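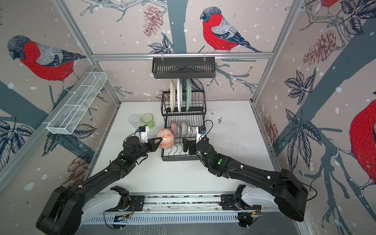
My black dish rack, and why I stopped to dry with a towel

Home Kitchen Small repairs Letters About me

4 min read

When I moved to Odville in April, the apartment had a dishwasher, and the dishwasher did not work. The landlord, Mr. Tavares, came to look at it two times and both times he closed the door of it very gently, like the door of a room where somebody sleeps. So I wash by hand. I have become quite serious about it.

In the house of my parents we had one towel for plates and one for glasses, and the youngest child was drying. I was the youngest child. I continued this custom for many years without thinking, until my friend Jucélia Caldeira visited me and asked why I do the work of the air. I had no good answer.

After this I bought a rack with two tiers, from black wire. It cost 12 dollars in a secondhand shop, where the first price was 13. I am still a little proud of this discount.

The plates go on the upper tier, standing. I own plates in different colors, cream, white and a pale one between blue and green, because I buy them one by one when I like them. A friend with a complete set of everything told me it looks like a rest home for plates. I like that each one has a different age.

The bowls live below. For me it was difficult to learn how to put a bowl in a rack. At the beginning I put them completely upside down, and a ring of water stayed closed under the rim. Then I put them standing like the plates, and they rolled against each other. The curved slots of the lower tier want the bowl to be tilted, leaning a little on its side, so the water finds the way out and the air can come in. I now leave a space between one bowl and the next, also when I am in a hurry.

The patterned bowls are my favorites. There is an orange and white one with diamonds, a pink and red one, and a gray one with white stripes that I use for oatmeal. I wash these with the soft side of the sponge only. Perhaps it is not necessary, but I would be sad to see the orange become pale.

The order of my washing is this: glasses, then bowls, then plates, then the pan. But I fill the rack in a different order, first the plates on top and after them the bowls. If I load the bowls first, the plates drip into them and I must shake out every one again. For this reason the clean bowls wait some minutes on a cloth beside the sink. It took me too many evenings to discover such a simple thing.

Every Monday I empty the rack completely and wash also the wires, with warm water and a little vinegar. In the corners where two wires meet, an old toothbrush is good. The water in our street is hard and leaves white points, and on black wire you see all of them.

I have still not decided what to do with the broken dishwasher. For the moment I keep potatoes in it.

Next time I will write about the pan, which deserves its own post.

Comments (3) Shares 50

Older post Newer post Back to top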